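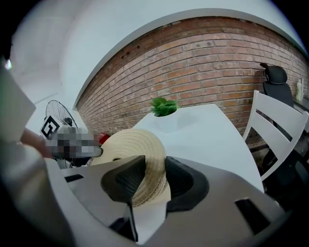
Straw hat, cream, at the edge of a white table.

Isholm Community Theater
Wardrobe and Property Storage: Safety Inspection Checklist with Comments
Period: September
Completed by: Coralie McPhee, Wardrobe Supervisor
Area: lower storage level, Naker Street building, approximately 3435 square feet

Ratings used: Satisfactory, Needs Attention, Not Applicable. Items rated Needs Attention must carry a comment and remain open until signed off by the building office.

SECTION A. EXITS AND AISLES

A1. Exit doors open fully and are not locked from the inside.
Satisfactory.

A2. Main aisle clear to the full marked width.
Needs Attention. Two rolling racks from the Plinditero production were parked across the yellow line beside the stairs. They were moved during the inspection. Racks awaiting return to a lender are to be kept in the loading bay.

A3. Exit signs lit.
Satisfactory.

SECTION B. FIRE PROTECTION

B1. Extinguishers in place, charged and tagged.
Satisfactory. All four tags are current.

B2. Clearance of 18 inches kept below sprinkler heads.
Needs Attention. Hat boxes on the top shelf of Bay C come too close to the sprinkler line. The shelf should be lowered one position. Restacking the boxes is not an acceptable correction, as this was tried last season and the boxes crept back up.

B3. Straw, raffia and feather items stored away from heaters and lamps.
Satisfactory. Straw hats are now kept in Bay E, on the opposite wall from the heater.

B4. Steamers and irons unplugged when not in use.
Satisfactory. The timer switch on the pressing table was tested and shut off as set.

SECTION C. SHELVING AND LIFTING

C1. Shelving anchored to the wall.
Needs Attention. The upper bracket on the Hrnčiar unit has pulled away from the plaster — the unit is stable when empty but moves when the boot bins are loaded. Bins have been taken down and the unit marked Do Not Load.

C2. Heavy items stored between knee and shoulder height.
Satisfactory.

C3. Step stools in good repair, with rubber feet present.
Satisfactory. One older stool was discarded.

SECTION D. MATERIALS AND HYGIENE

D1. Dyes, adhesives and spray finishes labeled and in the closed cabinet.
Needs Attention. A jar of hat stiffener had no label. It has been set aside for disposal.

D2. Headwear lined or wiped down before reissue.
Satisfactory. The log is up to date.

D3. Signs of moths, mice or damp.
Satisfactory. Traps were checked and replaced. The musty smell reported in Bay A was not noticed at this visit.

D4. Prop weapons locked and counted against the register.
Not Applicable. These are held at the main house.

OPEN ITEMS
B2: lower shelf in Bay C. Building office.
C1: refix bracket, Hrnčiar unit. Building office.
D1: dispose of unlabeled jar. Wardrobe.

Item A2 was corrected on site and is closed.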